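Setting out a snack table that people can help themselves from
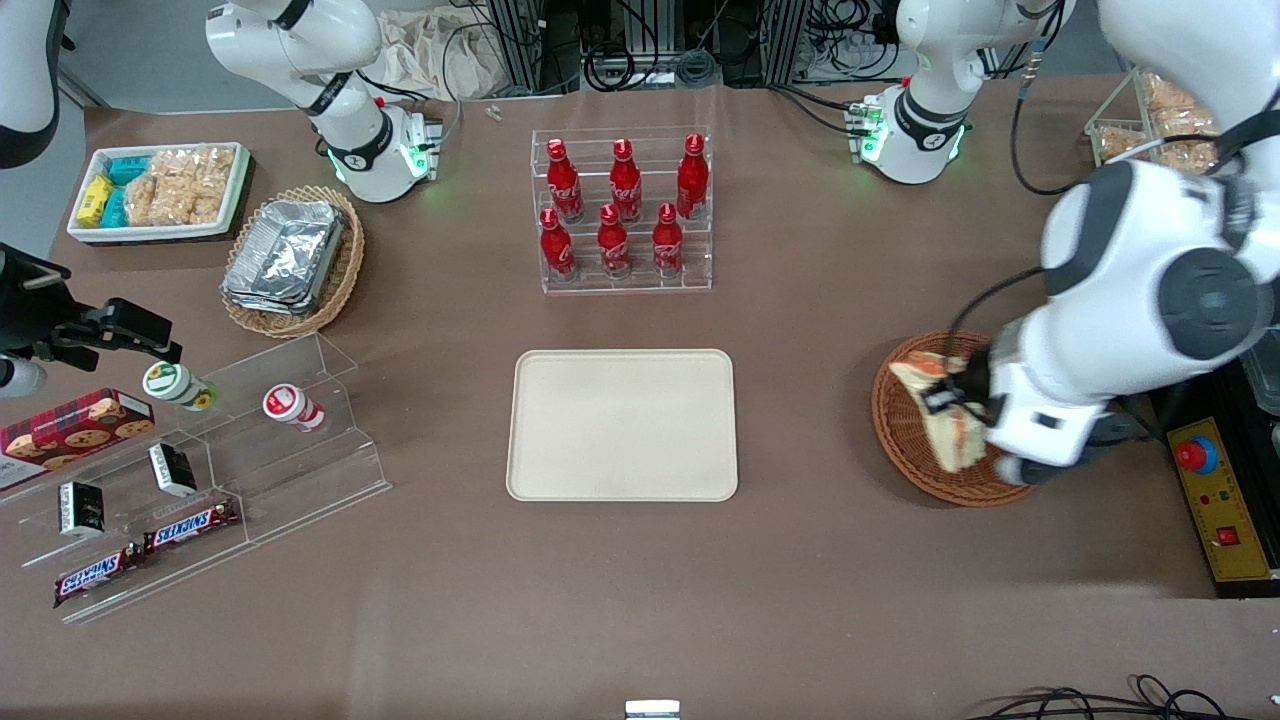 Snacks in a tray, baskets for the bulkier bits, and the bottles up on a clear tiered stand.

I have been putting out snack tables for years now, for birthdays and film nights and the long wet afternoon when the whole family turned up in March with no warning at all, and I still enjoy it more than the cooking. There's something very cheering about a table full of packets and bottles all waiting for people to dive in! It does go better with a little thought beforehand, though, so these are the things I do.

Start with the drinks, and give them some height. A clear acrylic stand with steps is a lovely thing to own (mine is a Stukari, bought in a sale, and it has been washed more times than I care to remember). Six bottles of Coca-Cola sit nicely on two steps, three at the back and three at the front, and if you nudge the front ones slightly to one side you can still see the labels behind. Put the stand towards the back of the table so no one has to reach over it for a biscuit.

Next come the small packets. I like a long tray with a rim, and I keep each kind together: yellow packets at one end, blue ones beside them, then the clear bags of rice crackers in whatever space is left, as they always seem to need the most room. If you tip everything in together the favourites vanish to the bottom and you get a lot of rummaging.

Wicker baskets are for anything awkward. An oval one will take a stack of foil containers very well, and the sides stop the pile from sliding about when someone takes the top one. A round basket suits wrapped pastries and sandwiches. Wipe your baskets with a barely damp cloth afterwards and let them air for a day before they go back in the cupboard, or they can turn musty.

Do leave one tray empty in the middle. I was slow to learn this one, but people like somewhere to gather their bits before they carry them off, and later on it's handy for wrappers.

A few odds and ends:

Chill the bottles well ahead and bring them out 15 minutes before everyone arrives, drying them with a tea towel so they don't leave rings on the table.

Anything with meat, egg or cream in it stays in the fridge until the last moment. I set the kitchen timer for 60 minutes and whatever is left goes straight back in.

Keep spare packets in a box under the table and top up little and often.

Crumbs in wicker come out best with an old, clean pastry brush.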